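# Parallel or jointed-finger grippers for a two-arm bench setup?

**Posted by wombat_torque** in Grippers & End Effectors
Tuesday, June 26, 2018

Hi all, long-time reader, first post. I've got two small six-axis arms on a bench and I need to pick one style of gripper for both of them. I've been going back and forth between the Gollberg parallel jaws and the Luveo two-finger ones with the jointed fingers, and I'm driving myself a bit batty.

The job is light stuff. Picking up sponges, foam blocks, little rubber stamps, pressing them on paper and lifting off again without smearing. Nothing weighs more than a mandarin. What I care about is that the block doesn't tilt when it touches down, and that I can get the fingers down near the table without the whole wrist fouling the other arm.

Has anyone run both? The Gollberg quote came in at $2,447 for the pair with brackets, and the Luveos are dearer again, so I'd rather not buy twice. Also keen to hear if the cabling is a pain. I lost a whole arvo last November to a connector that kept snagging on the forearm and I'm still cranky.

Cheers!

---

**Nighat Dhanial**

I've run both on soft things, so here goes (sorry, this got long).

The Gollberg jaws are lovely and boring. They close dead straight, so a foam block goes in square and stays square. If all you ever do is pick up the same block from the same spot, buy those and go home early. My gripe is the body. It's chunky, and when you come in at a low angle the housing gets to the table before the fingers do. I ended up printing longer fingertips, and then those flexed, and then I was printing thicker ones... you can see where that went.

The jointed ones reach better. You can lay the wrist over and still get a fingertip down near the table, and with two arms working over one sheet of paper that matters heaps. The catch is that the tips swing through an arc as they close. On mine that lifted the pads a few millimetres between open and shut, so if you teach the pick height with the fingers open, you'll pinch the top of the sponge and it'll rock in the grip. Teach it closed on the actual block. Once I'd done that the tilt mostly went away.

For testing I'd skip the fancy metrics at first and print a grid. Ink the block, dab one cell at a time and look at the marks. A clean dab has the same outline all the way round. A tilted one is heavy on one edge, and a late lift drags a tail. You'll learn more from one messy sheet than from a day of staring at force plots (I've done the day of force plots).

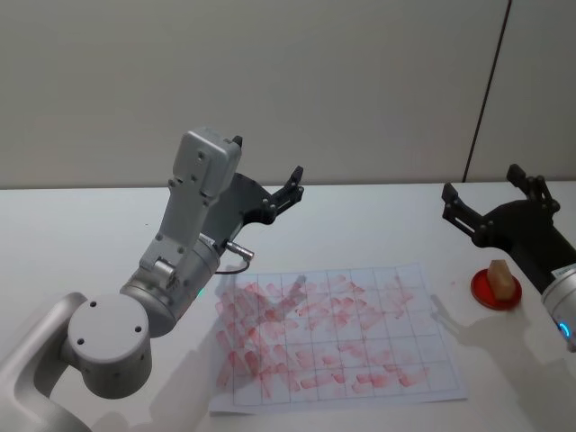 *Grid sheet with both arms open. Crowded on the left, much easier to read individual dabs over to the right.*

See how the overlapping strokes on the left are pretty much useless for comparing anything? Leave yourself gaps between dabs, and use a fresh sheet for each gripper. I'd do 11 dabs per setting, toss the first 2 while the ink settles down, and write the speed on the back in pencil.

On cables, leave a proper loop near the wrist and run the last joint through its full range by hand before you zip-tie anything. Keep the ink dish well clear of where the other arm's cable hangs, too. Ask me about my good jumper.

---

**gearbox_gaz**

Gollberg. Had mine two years, no dramas. Don't overthink it.

---

**hinia_user_6**

Bit of a different take. Before spending anything, check what your controller can do with the gripper signal. We're on a Hinia controller and it would only give us open and closed on the tool port, no in-between positions, until we added the Baldursdóttir I/O board. With only open and closed, the jointed fingers just squashed our sponges and we blamed the gripper for ages. Same fingers with a position command were fine.

I haven't tried the Gollbergs so can't help you there. I think they also take a position command but check the manual, don't trust me on it.

---

**wombat_torque** (original poster)

Thanks everyone, and Nighat, that's gold. I'd been teaching the pick height with the fingers open the whole time on the loaner, so that explains my wonky sponges! Going to print some grids tonight and have another crack before I order. Gaz, noted, haha. Will look up the tool port on mine as well, I've got a sinking feeling it's open and closed only.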